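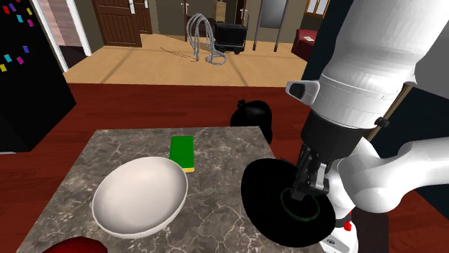

The Candora kitchen, with the bowl and the sponge out on the marble.

The Washing-Up

I had been washing up for a living for most of my life, first at a hotel and then in the canteen at Ngcobo, when the young people at Werkance asked if I would come in two mornings a week and watch their machine not do it. They didn't put it like that, of course. They were very polite, and they gave me a good chair, and there were always biscuits (the decent ones, with chocolate on).

The kitchen they wanted me to look at lived inside a computer. They called it Candora and talked about it as you might talk about a cottage by the sea. It had a fridge with little coloured magnets all over the door, and a red armchair in the room beyond, and I grew fond of that armchair, I must say, though there was never anyone in it. I used to think that if it were mine I should turn it towards the window.

My job was to say what I would do next. The arm would come down over the counter, ever so slowly, and the programmer would stop it and ask me, "Now what?" And I would say, well, pick up the sponge, love. Then she would ask how, and there we'd be until the biscuits were gone. Have you ever tried to tell somebody how to pick up a sponge? You squeeze it a bit, but that depends on how full it is, and you only know how full it is once you've squeezed it. She wrote that down and looked rather tired.

By the end of my first April they had run the sponge 2,000 times. It went on all night while we were at home in our beds, the same bowl, the same marble, down and up again. She showed me the results on a chart, which I couldn't follow, so I asked her if it could wash a bowl yet. She said it could get hold of the sponge most nights. I said that was further than my late husband had got, and she laughed so much that she had to fetch a glass of water.

I did my best for it. I brought in my own sponge from home and showed her the corner I use for the rims, and the way I turn the bowl and keep my hand still. She filmed my hands for three mornings running. I had never thought of them as anything to look at, and I went out and bought some hand cream.

One morning she had changed the view, and we were looking down past the gripper itself.

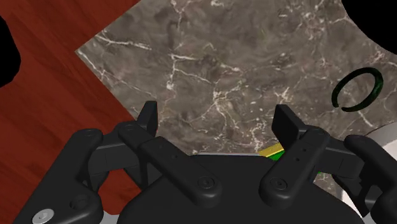 What the Arm Could See

"It's like looking over your own knuckles," I said, and she seemed pleased with that.

There was a green ring on the marble, and I took it for something that wanted wiping up. She explained that it was only a mark, a place for the arm to aim at. I said I could have done with a few of those at the hotel, on a Saturday night with a wedding in.

The sponge was nearly out of sight, just a bit of yellow and green poking out, and it came to me that I never look at my sponge either. I look out of the window, or at next door's cat. I told her so, and she put down her pen and asked me what I looked at when I was getting burnt milk off, and I had to close my eyes and stand up and do it in the air before I could answer.

We were still at it when the man came round to lock up. On the way home I stopped at Rumby for milk and a new pair of gloves, and then I did the breakfast things, which had been sitting in the bowl since seven.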